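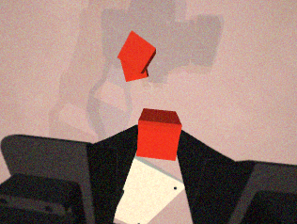 The ferry to Sellirby left at six, and she was on it with one bag and the box of keys from her mother's kitchen drawer.

There were 103 keys. Her brother had counted them at the table after the funeral, lining them up by size, and then he had gone back to the mainland and left her to deal with them. Most were small and had come off padlocks or suitcases. A few were long and old. One had a paper tag tied to it, and the tag said Birklow in pencil, in her mother's writing.

Birklow was a house. She knew that much. It stood on the far side of the island, past the quarry, and her mother had worked there for one summer before she married. She never talked about it except to say that the stairs were bad.

The man at the ferry office told her the bus didn't run after August. He said she could walk it in an hour and a half if she kept off the shore path, which had washed out in two places. She bought a cheese roll and a bottle of water from him and started up the hill.

It was cold for September. The road went between stone walls and then there weren't any walls, just grass and sheep. A van passed her with Laaksonen painted on the side and a stack of window frames roped to the roof. It slowed down, but she waved it on. She wanted to get there by herself.

The house was smaller than she had pictured. It had a green door and a new gutter, and the van was parked in the yard. Two men were carrying a window frame around to the back. One of them set down his end and asked if she was from the agent.

"No," she said. "I have a key."

He looked at it when she held it out. He said the locks had been changed when the place sold, back in 2000, and again this spring. He didn't say it in a mean way. He said she could try it if she liked.

She tried it. It went in halfway and stopped.

"There's the wash house," the other man said. "We haven't touched that."

The wash house was behind some elder bushes, and its door was swollen at the bottom. The key turned on the second try. She had to put her shoulder to the wood to get it open.

There was a stone sink inside, and a mangle, and a row of hooks. Names were scratched into the plaster by the door, first names only, the girls who had worked there. She found her mother's low down, near the height of her hip, as if she had been sitting on the floor when she did it. Next to it was the word Lullby and a line under it.

She didn't know what Lullby was. It could have been a place or a dog. She sat down on the floor with her back against the sink and ate half the cheese roll.

After a while the first man came to the door. He said they were leaving at 3 and there was room in the front if she didn't mind the dust. He said the wash house was coming down in the spring, so she could have the lock if she wanted it. He had a screwdriver with him already.

"How long would it take?" she asked.

"Four screws."

She said all right. He knelt and started on the first one, and she held the door still for him.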